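Students Teach a Two-Armed Robot to Open the Office Cabinets

The robotics club at Andusska College meets at 5 in the afternoon, after the staff on the second floor have started to go home. This term its members have one project, which they call Tonov, and one goal: a robot that can open an office cabinet, find what is inside and close the door again.

The club's student lead, a third-year in mechanical engineering, says the idea came from a list of chores the members wrote on a whiteboard in March.

"We wanted something people do without thinking," she said. "Somebody wrote down 'get the binder.' We figured that would take two weeks. We're still on the door."

The robot has two arms and is driven by a student operator, whose movements are recorded. Each recording is one attempt. The club has saved 632 of them so far, and 296 were good enough to use for training. The rest were dropped for things like a slipped finger or a door that swung back before the arm got clear.

"I was upset about that at first," said the student who sorts the recordings. "More than half thrown out. But if you leave the bad ones in, the robot learns the bad ones too."

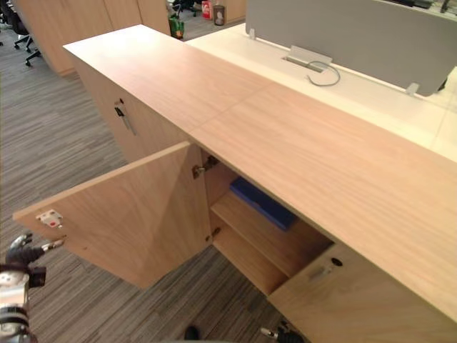 The Tonov robot's grippers at the cabinet, with one door open and a blue folder on the upper level.

Doors are harder than the members expected. A hinged door moves in an arc, so the arm has to follow a curve while keeping its grip. If it pulls straight back, the fingers slide off. The operator told me she practiced on a kitchen cupboard at home, opening it very slowly and watching her own wrist.

"Your hand turns the whole time," she said. "I never noticed. I had to learn how I open a door before I could do it with the arms."

Where the robot stands matters as well. Too close, and the door hits the base. Too far back, and the arms can't reach the shelf. The members marked a starting spot with tape, then took it up again when they decided the robot should cope with small changes in position.

The club's faculty adviser mostly stays out of the way. He checks the emergency stop before each session and signs the lab log. "They ask me about torque," he said. "They don't ask me about the plan, and I think that's fine."

In the spring the club will enter the Okabe Challenge, a student contest for household and office tasks. Teams get a cabinet they have not seen before and a limited time to work with it. A local parts supplier, Fostari, is paying the entry fee.

I asked the student lead if the robot would be ready.

"For the door, yes," she said. "For putting the binder back, ask me next month."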